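Chair Refurbishing Associate, Punside Office Furniture
Full time, day shift, starting in December

Punside takes in used office chairs from companies that are moving or closing a floor, and we get them back into good shape so somebody else can sit in them for another ten years. It's honest, hands-on work, and if you're the type who can't walk past a wobbly chair without crouching down to see what's the matter with it, we'd love to hear from you!

Three of our stations now have a robot arm working alongside a person, and we'd like to be open about what that means before you apply. The arms handle the reaching and bending part of inspection, getting in low under the seat where the tilt mechanism, the lever and the casters are. That used to be done on your knees with a flashlight, and Larysa Sirko, our floor lead, will happily tell you what it did to her back. These days you stand at a bench with a screen, look over what the arm is showing you, and decide whether a chair needs a new part, a good cleaning, or a trip to recycling. The decision is yours, and so is the repair.

Some things have changed that not everybody likes, and you should know those too. There's more time looking at a screen, the pace is steadier than it was, and you'll need to stop and reset an arm when it gets confused (it does). Our older hands worried about losing their jobs when the first one came in. We kept the whole crew, and several of them now train the new people.

You'll spend your first 3 weeks paired with Kauko Saarela, learning the chairs first and the arms second. No robot experience needed. We do ask that you're comfortable with hand tools, can lift a chair onto a bench, and will speak up when something seems off.

There's a $500 bonus once you finish training, plus paid breaks, health coverage and a swap system for shifts that people really do use.

To apply, send a few lines about yourself to Juwita Hidayat in the Punside hiring office. A résumé is welcome but a plain note is fine. You're also welcome to stop in for a walk around the floor before you make up your mind. Ask at the front desk for Juwita, and wear closed shoes. 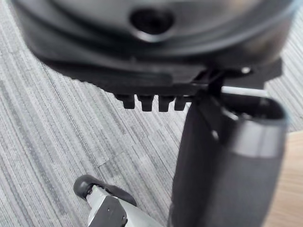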